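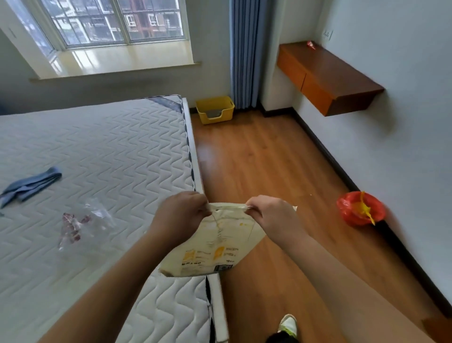 The pond at Reltgate is brown for most of the year, and people who walk their dogs past it tend to assume it is dirty. Shanthi Pramanik spends two mornings a month on its bank with a fine net and a bucket, and she would like them to look closer. The colour comes mainly from peat, and the water is full of life that most visitors never see.

Her favourite residents are the water fleas. They are crustaceans, related to crabs and shrimps, and the common kinds are smaller than a grain of rice. They move in jerks by beating a pair of branched antennae. The body is covered by a clear shell, so under a cheap microscope you can watch the heart beating and the gut filling with green algae.

"Children always find the heart first," Pramanik says. "Adults ask what it's for."

What water fleas do is filter. They draw water between the two halves of the shell and comb out algae, bacteria and bits of decaying plant. In a warm spring, when there is plenty of food, the females produce eggs without mating, and the young are released as small copies of their mother. Numbers can rise very fast. When the days shorten or food runs low, males appear and the females make a different sort of egg, with a tough dark case that can sit in the mud through frost and drought.

Those resting eggs interest Dalibor Kollár, who came to Reltgate from a larger survey at Flalmont. He takes cores of mud from the bottom and slices them into thin layers, the deepest being the oldest. From one core last April he picked out 311 egg cases and sorted them by shape under a lamp. Most belonged to species still living in the pond. A few did not, and he thinks they date from before the fish were put in.

Fish change everything for a water flea. Sticklebacks hunt by sight and take the largest animals, so a pond with many fish usually ends up with small species. Some kinds can tell that fish are near from chemicals in the water, and grow longer spines or a pointed helmet in response. Others sink to the dark bottom by day and rise to feed at night.

Marianna Laskowska tested this with a net at dusk. Her midday sample from the open water held seven animals. The one she took after dark, from the same spot, held almost 2,000, and it took her and Mitali Miah most of the next day to get through it.

Their records go into a set of ring binders in the Hettiarachchi room, above the library, where anyone can ask to read them. The early pages are mostly weather and water temperature. The later ones have drawings, many of them by Miah, who prefers a pencil to the microscope's camera.

Next on the list is the ditch at Ernance, which dries out in summer. Kollár wants a bucket of the mud while it is still cracked, to add rainwater and see what hatches.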